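Chapter 12
Setting and Clearing: The Work of the Dining Room

In a small restaurant, the kitchen and the dining room share one clock. When a table is slow to be cleared, the next party waits at the door and the cooks stand idle. When it is cleared too fast, guests feel pushed out. This chapter deals with the steps between one party leaving and the next sitting down, known in the trade as the turn.

We begin with the dining room at Drullside, a family-run inn that serves 200 meals on a busy day in December. Silvia Baláž, the floor manager, kept a log of every turn for 2 weeks. Her figures, 446 turns in all, are used in the exercises at the end of the chapter.

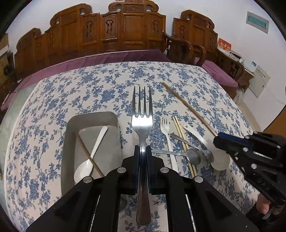
The log showed that most lost time came before anyone touched the table. Servers walked to the sideboard, found it short of clean flatware, and went back to the dish room. Baláž moved the sorting of flatware to the hour before opening and set a minimum stock for each sideboard.

Section 12.1 defines the turn and its parts. Section 12.2 explains how to set stock levels for flatware, glasses and linen. Section 12.3 compares Drullside with Orkeno, a lunch counter with no table service.

Key terms: turn, cover, station, sideboard, par stock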